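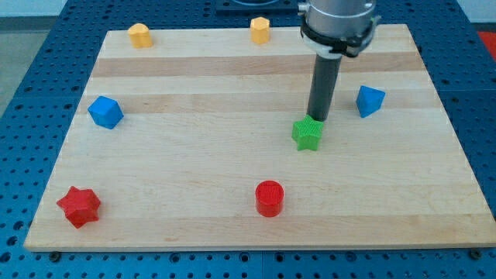 Home > Manuals > Dendance 14 > Section 4

4. Setting Up the Wall Timer

This section covers mounting, wiring and first programming of the Dendance 14 irrigation timer. It applies to units with firmware 128 or later.

CAUTION: Turn off power at the breaker before removing the lower cover.

4.1 Mounting

1. Hold the back plate against the wall at eye level and mark both screw holes.
2. Drill, insert the anchors and drive the screws until the heads stand slightly proud.
3. Hang the unit and push down until it seats.

4.2 Wiring the valves

1. Strip the end of each valve wire.
2. Connect one wire from every valve to the terminal marked C.
3. Connect the remaining wires to the numbered terminals in zone order.
4. Refit the lower cover – do not pinch the cable.

NOTE: Van Rooij master valves connect to terminal M. Leave M open if no master valve is fitted.

4.3 First program

1. Restore power. The display shows the clock.
2. Set the time and the day of the week.
3. Select a zone, then enter a start time and a run time.
4. Press HOLD until the display returns to the clock.

If a rain sensor is fitted, set the bypass switch to ACTIVE. Error 1645 means a shorted valve circuit; disconnect the zones one at a time until it clears.

Shares: 14 | Comments: 2

Gillespie MacAulay
Error 1645 came up on zone 4 every Tuesday. Bad splice in the valve box. Cleared after I redid it.

orkitberg_yard
Does the M terminal work with a pump relay? The Skusinel manual says yes for theirs, nothing in here.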